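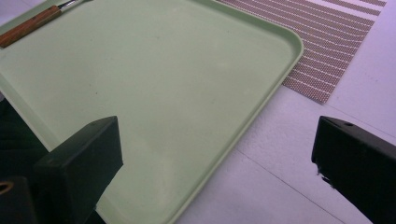

Finger width is the thing we argued over most in this round of hand-held gripper trials, and the table setting task is where it showed. The job is simple to state. The operator brings the gripper down with one finger on each side of the rim, closes, lifts, and moves the tray to a marked spot on the far side of the table. The rounded rim of the green tray gives the fingers something to close on, but the blocky black fingers take up a lot of room on either side of it, and a placemat tucked partly under the tray leaves less clear table for the outer finger to come down on. A knife lying on the tray near its top edge adds another thing to keep in place during the lift. We ran the same layout with every set of fingers so the results could be put side by side.

Search this site Enter keywords Go

Three sets were tried. The first is the standard block finger that came with the Jelledent hand unit, in matte black with a flat angled top. The second is a slimmer finger that Trekgate cut for us in January, with the same mounting holes. The third is the slim finger again with a soft pad glued to the inside face. Patricio Llorente did most of the handling, and two newer people took turns so that we were not only measuring how good Patricio is.

Each set got 43 tries at the tray. The block fingers closed cleanly on the rim in 36 of them. Most of the misses came when the operator approached a corner, where the rim curves and the flat inner faces touch it at only one point. The tray then turned in the grip and whatever was on it slid. Coming in on a long side fixed this, and we have now written that into the task sheet.

The bare slim fingers were easier to get down beside the tray and were liked by everyone for that reason. They also bent. With an empty tray you would not notice, but with cutlery on board the tips spread and the far side of the tray sagged toward the table. Two tries ended with the tray dropped. Nothing broke, although the placemats are looking worn at the ends.

The padded slim fingers held best of the three. The pad gives a little, so the corner approach that troubled the block fingers mostly worked. The trouble is the glue. One pad peeled at the lower edge before the first afternoon was over and had to be put back on, and the other went the next morning. Hillemura has sent us a different adhesive and a molded pad that slips over the tip. We have not used either long enough to say anything.

A few words on the camera, as several readers asked after the last issue. It stays on the tool, looking down past the fingers, and we did not move it between sets. With the block fingers a good part of the lower view is finger, and on a white table under bright lights the exposure drifts when a large pale object comes close. We locked the exposure on the second day and the recordings have been more even since then. If you are collecting at home, lock it before you start – going back to correct it later is slow work.

The controller is the same Villalobos board as before. We did update it between the second and third sets, which was a mistake in planning. The update changed how fast the width reading comes in, and the early and late recordings now need to be lined up by hand. There are 139 usable recordings in all, counting practice runs that turned out well enough to keep. The longest has 3000 samples from the width sensor.

For now the block fingers stay on the two shared tools. They are bulky, but they do not bend and there is nothing on them to come unstuck. The padded set is on the third tool, and anyone who wants to try it can ask Patricio. Please write down which fingers you used at the top of the log sheet, along with the side of the tray you came in from. A number of sheets from the last round had neither.

Next we will repeat the tray task with the molded pads, and then move on to picking up the knife by its handle.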